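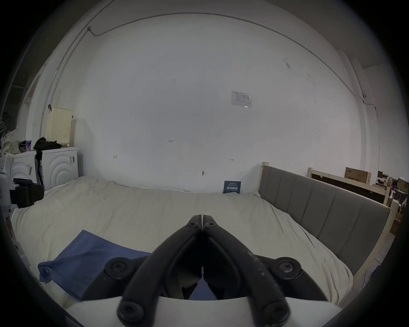
Priit Sakalauskas wrote to tell us that a policy trained on hand-held demonstrations should carry over to any arm with the same fingers, and that if ours didn't, we must have done something wrong. We may have. He is the reader who got us to put this page together, so his objection goes first and the rest of the page is more or less our answer to it.

Frequently asked questions about our Derkero replication

What is Derkero supposed to do?

Derkero is a recipe for teaching a robot to handle cloth without using the robot during data collection. A person walks around with a gripper in one hand, picks things up, folds them, puts them down, and a camera on the tool records what the fingers see. The claim that interested us is the strong one: collect in ordinary homes, train once, and run on an arm in a home the model has never seen.

Did it work for you?

Sometimes. We ran 557 trials on the arm, and 178 of them ended with the cloth folded to the standard in the original write-up. That is just under a third. We had expected a good deal more after reading the paper, and we would be careful about anyone who quotes our number as support for it.

How much training data did you use?

4,000 demonstrations, collected in five homes, on beds and other soft surfaces. Bedrooms were messy in the way bedrooms are. A blue cloth on a cream sheet is an easy case for the eye, and we suspect results look better than they should whenever the cloth stands out that well. Pale cloth on pale bedding was the weak spot in our trials, and we'd like to see the original results split that way too.

Why would cloth that is easy to see matter so much?

The policy works from camera images alone. If the edge of the cloth is hard to find, the fingers close on the wrinkle next to it, which may well belong to the sheet. People using the hand-held tool feel that mistake and correct it without thinking. The recording has no channel for feel, so the correction shows up in the data as a small twitch with no visible cause. Jinlong Fan thinks the model learns to copy the twitch. We haven't shown that, and it stays a guess until somebody does.

The fingers are the same on the tool and on the arm. Isn't that the whole point?

It's a good point as far as it goes. Matching fingers mean the camera view near the tip looks alike in both cases. The wrist is another story. A person leans over a mattress and turns the hand in ways our arm can't reach from its mount, and a fair share of failed trials ended with the arm at a joint limit. We ended up dropping demonstrations with poses the arm couldn't match, and we can't find any mention of whether the authors did the same.

Was your judging fair?

Fairer than one person with a clipboard, though short of what we'd want. Rasmus Kazlauskienė and Liis Rozīte scored from video without being told which version of the model was running. They disagreed often enough on half-folded cloths that we counted every disputed trial as a failure. Count them the other way and the rate goes up. The scoring sheets are in the download, so please do your own count.

Would more data fix it?

Everyone says so. We trained on smaller slices of the set first, and the gains had gotten thin well before we reached the full amount. More homes might help more than more demonstrations from the same homes. With five homes we can't separate the two, and we don't think the original study can either.

Can I compare your results with the Fomevell baseline?

Please don't. Fomevell trials start with the cloth laid flat on a table. Ours start on a bed with the cloth wherever it was dropped.

Are you saying the method is bad?

No. Collecting data this way is quick, and we will keep using the tool. We are saying that "runs in a home it has never seen" needs a success rate printed beside it, along with the bedding.

Who do I write to about errors?

Deividas Navickas keeps the correction list. Send the trial number and what you think we got wrong. The next update to this page is planned for July.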